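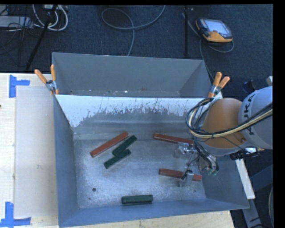 Welcome to our questions page! We get such lovely messages about learning to make soap by hand and maybe turning it into a small beauty business, and I've tried to gather the ones that come up most. Color is usually what gets people hooked, and I do understand it. Reddish-brown next to dark green, like the bars lying in the gray metal bin, is a pairing I never get tired of, and our students spend a whole happy morning on shades like those.

Do I need any experience before I come?

None at all. If you can follow a cake recipe you'll be fine, and if your cakes are terrible you'll probably still be fine. We start with weighing and safety on the first morning, and we go slowly.

How long is the course, and how many people are in a group?

The Brirkport course runs for 5 days, with no more than eight people in the room. The Lemcombe one is a weekend taster — good fun, but you won't get as far as labels and pricing.

What does it cost?

The taster is $80 and the full course is $296, oils and lunch included. You can pay in two parts if that's easier, just drop us a note when you book.

Is handmade soap suitable for sensitive skin?

Sometimes, but please don't take it as a promise. Everyone's skin has its own ideas, so try a small patch first, and talk to your doctor if you have a skin condition. We do teach an unscented recipe.

Can I sell what I learn to make?

Lots of people hope to, and Dušan Vrabec teaches the final afternoon on exactly this. Rules differ from place to place, so check with your local office before your first market stall.

Where do I stay?

Jernden is a short drive away and has several guesthouses. April fills up quickly, so do book early.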